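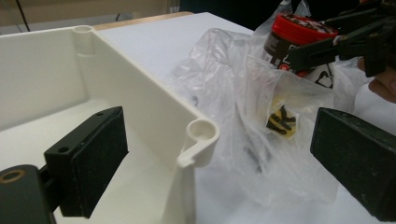 Bag and box handling with hand-held grippers. The foam pads on the inside of the fingers are the part affected by the notice.

Felport withdraws gripper pads after fault in bag handling work

FLURTON, September - Felport is withdrawing one batch of foam finger pads used on its hand-held grippers after pads came loose during work with plastic bags at its Flurton site. Two operators had fingers pinched while trying to push a loose pad back into place. Both were treated on site and returned to work the same day.

The grippers are held and worked by a person. Recordings made with them are used to teach robot arms how to pick up and move everyday goods. The batch covers 2839 pads, supplied in pairs, and includes those sent to Woltden, the company that runs the robot arms trained on the Flurton recordings.

Customers should stop using grippers fitted with pads from this batch until new ones have been supplied. The batch letter is printed on the packing slip. Anyone who no longer has the slip should treat the pads as affected.

What happened

The first report came from an operator who was lifting a thin plastic bag by its side. One pad slid down the face of the finger and folded over at the lower edge. The operator held the trigger with one hand and reached between the fingers with the other. The trigger slipped and the fingers closed.

A second operator was hurt in the same way later in the shift. Work was stopped at that point and all grippers in the room were taken out of use.

"The first report should have stopped the work, and it didn't," said Pushpa Srivastava, head of safety at Felport. "It was written down as a minor injury and left for the end of the shift. We have changed that. Any report of a hand between the fingers now stops work in the room straight away."

Cause

Felport's inspection found that the adhesive behind the foam had not been left long enough to set before the pads were packed. The pads held well against boxes, jars and other firm goods. They were more likely to move when the operator dragged them sideways along loose film, and bags are handled that way many times in a session.

The pad supplier had changed its packing times. Felport's incoming check tested pads by pulling them straight off the finger, and the batch passed. The check did not include a sideways pull.

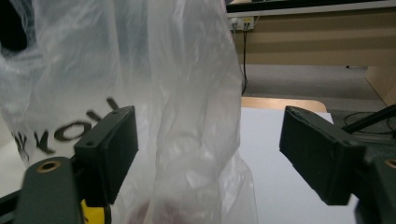
Photo: Felport

"We tested for the wrong direction of load," said Trilok Prajapati, who leads the hardware group. "Bags are awkward. The film bunches up, it catches on the edge of the pad, and people twist the tool to get hold of it. Our test had none of that in it."

The new check pulls each sample pad sideways for 30 minutes. Pads that shift at all are rejected along with the tray they came from.

Effect on recordings and robot arms

A pad that moves also changes how far the fingers appear to close. Felport has set aside all bag handling recordings made with the affected batch while they are reviewed. Recordings of boxes and jars made in the same sessions have been set aside too.

Woltden has gone back to an earlier version of its bag handling software. No robot arm has injured anyone in connection with the fault.

"We saw the arms squeezing bags harder than they needed to and we asked Felport why," said Katalin Kozma, operations manager at Woltden. "We would like to have had the answer sooner. We will not take new bag recordings until we have seen the results of the review."

What customers should do

Take affected grippers out of use and label them. Do not glue, tape or press a loose pad back on. Replacement pads are free and come with a new fitting sheet, which asks for two people to be present when pads are changed. The fingers must be locked open before anyone touches the pad faces.

Customers who hold recordings made with the affected pads should keep them and send Felport the session list. Please do not delete anything before the review is complete.

Felport will publish the findings of the review on its website, including the number of recordings withdrawn for good.

Press contact: Elli Ahonen, Felport press office, Flurton
Replacement pads and fitting sheets: Babita Saxena, customer support, Felport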